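The tripod I keep leaving in the car

I own two tripods. One is carbon fibre, weighs next to nothing and cost more than my first fridge. The other is an aluminium thing called a Garwood that I bought second-hand in Plasham, and it has a leg that slides down slowly while you're looking the other way. Guess which one comes out with me. Neither, mostly. They live in the boot.

I've been thinking about this since April, when Amerley Aryee talked me into a dawn walk along the estuary. She takes landscapes properly, with a flask and a tide table. I turned up with one camera, one lens and a lot of confidence in my own hands. By the time there was a decent glow behind the church (1710, with a squat little tower that photographs like a salt cellar) I was down to shutter speeds I had no business using. Amerley, five yards away, pressed a cable release and ate a biscuit.

Every one of my frames was soft. Quite a nice softness, I told her. She said it was camera shake.

So I've been trying to reform. Cosmin Mocanu, who runs our camera club evenings with the patience of a man who has seen a great many sunsets, told me to forget about the gear and just practise setting the thing up until it bores me. Thick legs out first, thin ones last, centre column down unless there's a very good reason. Hang the bag underneath if it's windy. Turn the stabilisation off, or at least find out whether your lens minds. I had never found out whether my lens minds.
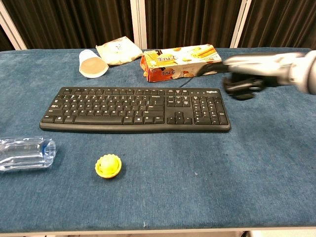 It took me well over an hour the first evening, mainly because I'd put the plate on sideways and then blamed the head. By the third go I could do it in the dark, apart from the slipping leg, which I've wrapped in tape and stopped trusting.

Amerley wants to go back to the estuary for the next big tide. I've moved the carbon one from the boot to the passenger seat, where it sets off the seat belt alarm all the way to Plasham.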